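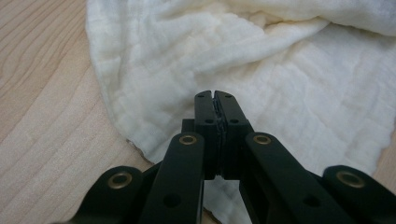 White cloth on a light wooden tabletop, with a black hand-held gripper in front.

Section 3. Setting up your first savings plan in Cillier

Welcome back! By now you should have your sign-in name and your own password, and you will have linked at least one bank account (if not, go back to Section 2 and finish that first, the screens in this section stay gray until you do). Setting up a plan is a pleasant little job, and most people get through it over a cup of coffee.

A plan in Cillier is simply a pot of money with a goal, a schedule and a choice of where the money sits. You can have up to 10 plans running at once, although Tamara Moroz, who looks after new members on the help desk, likes people to start with one and get used to the way it moves.

Before you begin

Have your latest bank statement handy, and decide which day you would like money to leave your account. The day after payday suits a lot of people.

Steps

1. On the Home screen, choose Plans, then New plan.

2. Type a name for the plan. Anything up to 260 characters will fit, but a short one is easier to read on a phone — "Roof" or "Trip to see Grandma" will do beautifully.

3. Enter your goal amount and the month you hope to reach it, for example April. Cillier works out a monthly payment and shows it in the blue box. You can type over this figure if you would like to pay in more, or less.

4. Choose where the money will sit. There are 3 choices:
Nivbridge Saver: your money earns interest and you can take it out on any working day.
Caldeira Fixed: the rate is set on the day you open the plan, and the money stays put until the end date.
Piltia Mixed Fund: your money is invested, and its value can go down as well as up.

5. Read the summary sheet for the choice you made. It opens in its own window, so if nothing seems to happen, check whether your browser is blocking pop-ups.

6. Choose the account the payments will come from, then the payment day.

7. Tick the box to accept the terms and press Start plan. A confirmation message goes to your email address.

Note: New plans are checked by a person before the first payment is taken. A plan started on a Wednesday before 10 in the morning is checked that same day. The status reads Waiting until the check is done, then changes to Active.

Caution: You cannot move money out of Caldeira Fixed before the end date without paying the early exit charge shown on the summary sheet. If you think you may need the money sooner, go back to step 4 and pick something else before you press Start plan.

Changing or pausing a plan

Open the plan and choose Edit. The name, goal and payment day can be changed whenever you like. To skip payments for a while, choose Pause and pick a restart month. Money already in the plan stays where it is.

If the Edit button is missing, the plan was probably opened for you by an adviser. Send a message through the Help tab, marked for Damilola Wike, with the plan name in the subject line, and the plan can be unlocked for you.

Section 4 covers adding a second person to a plan.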